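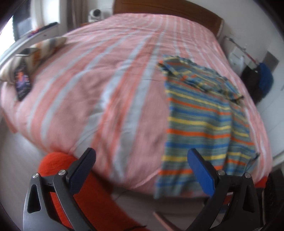 图1 条纹织物置于床面右侧，上部翻折，下端垂过床沿

课程项目 / 居家整理与纺织品 / 结题报告
阅读时间 9 分钟
搜索本站内容 请输入关键词

以床面为操作台的条纹织物折叠：对齐误差与回松观察

摘要

本项目考察在卧室床面上折叠条纹织物时，织物条纹能否代替画线或模板，作为折叠的对齐基准。实验按统一流程进行，记录折边偏移、层间错位和静置后的回松情况。结果表明，横向条纹对控制折边平行度有明显帮助，对控制左右边缘重合的帮助有限；床罩自身的褶皱是误差的主要来源之一。文末给出一套在普通卧室中可以直接使用的折叠步骤。

1 选题背景

整理类教程通常默认操作者有一张空的硬质桌面。实际居住条件下，面积足够、随时可用的平面往往只有床。床面有三个与桌面不同的特点：受压下陷，表面织物会随手移动，边沿没有明确的棱线。折叠软质织物时，这三点都会使折边偏离预定位置。

Su 折叠法是课程资料中给出的基础方法，要求先确定一条基准边，再逐层向基准边靠拢。资料只给出了桌面上的操作图，没有讨论软质台面。Zermont 项目的前期报告曾提到床面折叠“成品外观较松”，但没有区分这种松散来自折叠过程，还是来自静置后的回弹。本报告在此基础上补做一组观察。

2 材料与场地

2.1 织物

实验对象为带多色条纹的软质织物，底色为灰绿，条纹含橙、黄、蓝等色。条纹沿横向重复排列，相邻色带之间的界线清楚，适合作为读数参照。展开后长边为 100 厘米，测量时不施加拉力，仅用手掌将表面抚平。

织物的两侧边缘与条纹方向应成 90 度。实测发现靠近角部处略有偏斜，因此所有读数均取自边缘中段，角部只做定性描述。

2.2 台面

台面为一张大床，床头板为木质，床上铺有粉色系床罩，床罩条纹沿床的长度方向延伸。床罩条纹与织物条纹方向不同，两者交叉时容易目视判断织物是否摆正。但床罩条纹会随布料起皱而弯曲，不能当作直尺使用。预实验中有一次直接以床罩条纹为准，折完后成品明显偏斜，该次数据未计入结果。

2.3 环境

房间一侧有窗，日间采光充足，读数均在上午进行，不开顶灯。床头柜上的循环扇在读数期间保持关闭。窗帘对实验没有影响，但拉上厚帘后蓝色与灰绿色带的界线较难分辨，因此全程不拉厚帘。

2.4 收纳用品

成品静置后放入 Pitow 分格盒，检查能否竖立。测量用软尺为 Vokico 出品，最小刻度为毫米。软尺本身有轻微卷曲，使用前反向卷一次，再平放片刻。

3 方法

3.1 折叠流程

全部操作分为 4 步：

（1）铺平。将织物放在床面上，条纹与床沿大致平行，由中部向两侧抚平。长度超出床面时，允许下端自然垂过床沿，但垂下部分的重量会牵拉上方布面，开始折叠前应先将其提回。

（2）纵折。将右侧向左侧翻过，使上下两层的同色条纹相接。检查点设在折边中段和左侧开口处。

（3）横折。将上部向下翻折，折线取在一条色带的中央，不取在两色交界处。取在交界处时，折边正反两面颜色不同，读数反而困难。

（4）压平与静置。用前臂沿折边轻压一遍，不来回搓动。静置后再次读数。

3.2 读数项目

折边偏移：折线实际位置与预定色带中央之间的距离，取左、中、右三点的最大值。

层间错位：上层某一色带与下层同色色带在边缘处的高度差。

回松：静置前后成品厚度的变化。由于软质台面下陷，厚度无法直接用尺量准，改为将成品移到硬纸板上测量，移动本身带来的误差在第5节讨论。

3.3 对照设置

对照组使用同一织物，折叠时将有条纹的一面朝下，操作者只能依据边缘对齐。其余条件不变。两组交替进行，每次折叠后完全展开、抖松，再重新铺平，以减少旧折痕的影响。

4 结果

4.1 折边偏移

条纹朝上时，折边与色带基本平行，偏移多出现在靠近角部的一端。条纹朝下时，折边容易呈斜线，且操作者在折叠过程中往往没有察觉，展开检查时才发现。两组的差别在横折中较大，在纵折中较小。原因在于横折的折线与色带同向，任何倾斜都会立即表现为颜色宽窄不一；纵折的折线与色带垂直，条纹只能提示上下是否错开，无法提示左右是否到位。

4.2 层间错位

纵折后，上层条纹常比下层略低，并向一侧下倾。重新铺平、先提回垂过床沿的部分再折，错位减小。由此推断，错位与下端自重有关，与条纹本身无关。

错位超过 4 毫米时，记为不合格，需退回上一步。这个界限是按 Pitow 分格盒的间隙定的，超过后成品放入时会卡边，换用其他容器需要重新确定。 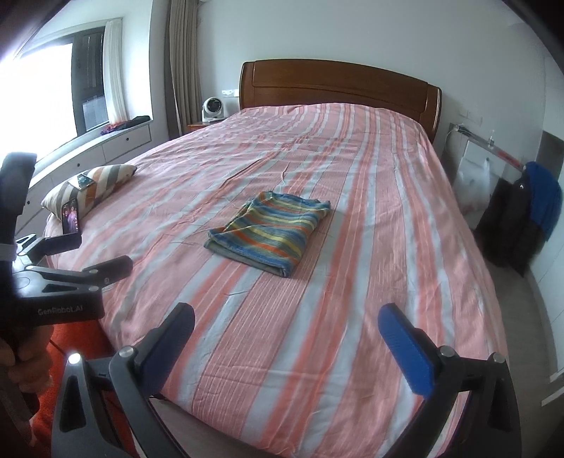
成品折边是否朝向操作者，对后续搬移有影响。折边朝外时，手可以从下方整体托起，各层不易滑开；开口朝外时，拿起过程中最上层先移动，底层边缘露出，条纹错位随之增大。后半部分的折叠统一改为折边朝外，记录表中已单独标注。

4.3 回松

静置后成品厚度普遍增加，折叠时压得越重，静置初期的变化反而越快，之后趋于稳定。仅凭现有数据，不能判断最终厚度是否与压力有关。竖立检查中，约半数成品在分格盒内能够自行站稳，其余需要相邻物品支撑。站不稳的成品，多数在横折时上部堆叠不平，内部留有小的拱起。

4.4 床罩的影响

织物下方的床罩有横向褶皱时，褶皱会透过织物形成浅的起伏。抚平织物并不能消除这种起伏，反而会把布料推向两侧。将床罩先拉紧，再铺织物，问题基本解决。拉紧的方向应沿床的长度方向，横向拉扯会使床罩条纹弯向一侧，在视觉上干扰摆正。

5 讨论

5.1 条纹作为基准的适用范围

条纹适合用来控制与其同向的折线。对与其垂直的折线，仍应以织物边缘为准。若边缘本身不直，可先在中段找两条间隔较远的色带，分别对齐后再处理角部。角部余量宁可向内收，不要向外拉直，外拉会使相邻色带变形。

针织结构的织物在此处应特别注意。其横向延展较大，抚平时用力不均，色带会变宽，此后的读数全部偏大。梭织类织物没有在本项目中测试，上述结论不宜直接套用。

5.2 误差来源

主要有三项。第一，台面下陷。操作者单膝跪上床沿时，织物向膝部滑动，因此要求双脚站在地面上完成全部动作，床中央够不到时移动织物，不移动身体重心。第二，转移到硬纸板时的扰动。该项误差无法消除，只能通过保持相同的托举方式使其接近一致。第三，反复折叠留下的压痕。交替安排两组可以减弱这一影响，但到后期仍能感觉到布料倾向于沿旧线弯折。

读数由同一人完成，没有做双人复核，这是本报告的不足之一。层间错位的数值较小，视线稍偏就会改变结果，后续应使用固定的观察位置。

5.3 与 Zermont 前期报告的比较

前期报告所说的“较松”，在本项目中可分为两部分：一部分是折叠时内部拱起造成的，静置前就已存在；另一部分是布料回弹造成的。前者可以通过拉平床罩、提回垂下部分来减轻，后者与织物厚度和结构有关，折叠手法能改变的不多。前期报告没有记录台面情况，因此无法做数值上的比较。

6 建议流程

供在卧室整理时参考：

先将床罩沿长度方向拉紧，床面中部留出完整的一块。枕头等物品集中在床头一侧，不必移走。织物放在中部，若有一端垂过床沿，先提回。

纵折看边缘，横折看条纹。每折一次，检查折边中段，错位明显就退回上一步，不在成品上补拉。

压平时顺着折边走一遍即可。搬移时折边朝外，从底部托起。放入分格盒前静置片刻，待厚度稳定后再决定竖放或平放。

7 后续工作

拟增加无条纹织物作为第三组，并比较有无床罩两种台面。软尺读数计划改为在织物边缘别标记夹后读取，标记夹的重量是否会引起新的下垂，需要先做单独测试。记录表格式沿用本次版本，增加“床罩状态”和“折边朝向”两栏。

附：记录表字段

序号；条纹面朝向；纵折偏移；横折偏移；层间错位；静置前厚度；静置后厚度；能否竖立；备注。

备注栏中“退回”指退回上一步重折，“重铺”指完全展开后从第一步开始。两者在统计时分开处理，重铺的记录使用新序号。

标签：织物折叠 卧室收纳 条纹对齐 课程报告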